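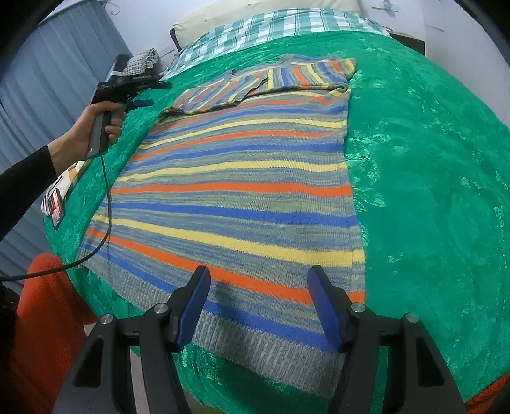
Winter clothing collection moves to Dultgate

The Skullonport clothing exchange has a new drop-off point. From 17/05/2026, bags can be left at the Dultgate hall, through the side door on Anero Street. The old bins behind the library have been taken away, so please don't leave anything there.

We are collecting coats, knitwear, scarves and children's boots. Last season 210 households picked up clothes from the exchange, and adult sweaters ran out first. Men's large and extra large are still short.

Wash and dry everything before you bring it in. Small repairs are fine to leave to us, but moth damage is not, and neither are broken zippers on coats. Fold knits flat, as hangers pull the shoulders out of shape. Put shoes in a separate bag, tied in pairs.

Sorting takes place at the hall through August. The Daher bus stops outside, and there is parking for 2 cars at the back. Storage costs came to $4000 last year and the fund is $97 short of that for this one. A donation box is on the counter by the kitchen.

Bags over 30 pounds should be split before drop-off.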